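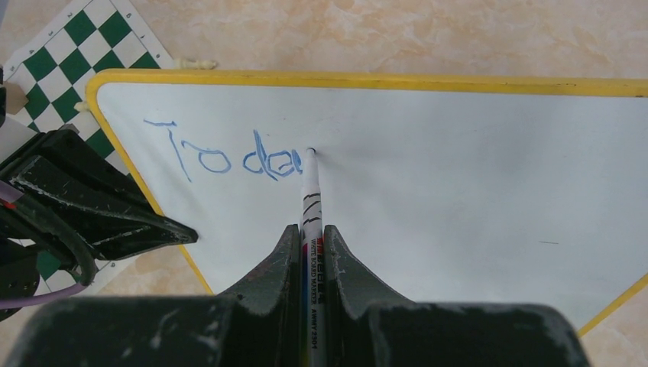 "Toda" in blue on the Flakard, green and white chess mat alongside.

Home Reviews Desk Games Paper & Pens About

Flakard tabletop whiteboard, June review
by Taha Amrani

I've been through a few small whiteboards and most of them ended up behind a cupboard. The Flakard has been lying flat on a table since I got it and I still reach for it every day, so I'm going to gush a little!

First, the size. It's big enough for a word written large, or a full shopping list if you keep your letters under control, and it still shares a table with a chess mat. Mine weighs 800 grams on the kitchen scale. The rounded corners are lovely – I carry it under one arm and it has never poked me in the ribs, which the old Kinard did constantly.

The surface takes ink really well. Blue is my favorite on it (black looks a bit stern to me) and a normal whiteboard marker glides along without that awful squeak. It is slick, though. If you're used to paper, expect wobbly letters for the first day or two, especially on long strokes like a capital T. Kids who are just learning might want to go slowly. Mine got neater once I stopped pressing so hard.

Wiping is where the Kinard lost me for good, and the Flakard is so much better. A dry cloth gets fresh ink off in one pass. I left a list on it for a whole week as a test and needed a damp corner of the cloth for two of the words, then it was clean.

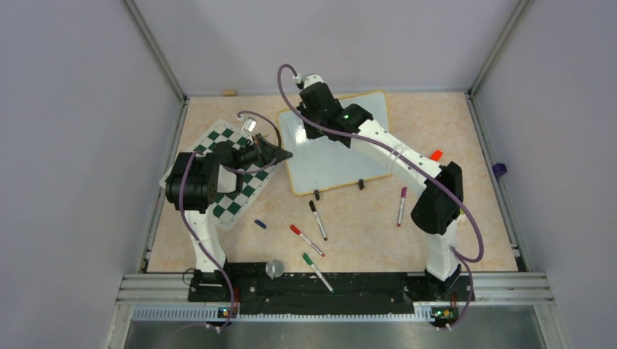 We use it for chess, too. Notes on an opening, who owes whom a rematch, little arrows that make sense for five minutes. A roll-up mat and a flat board get along very nicely, and both go back on the same shelf afterward.

Now the grumbles. There's no marker in the box, and no clip or tray to park one on, so mine rolls off the table a lot. Benkirane sells a stick-on holder but I haven't tried it. I'd also like a grid on the back, like the Jirkard has. And lying flat under a bright lamp it can glare at you, so move the lamp or tilt the board a bit.

Would I get another? Yes, and I'm already eyeing the bigger one for the kitchen. If anybody has had the large size for a year or more, let me know how the corners are holding up.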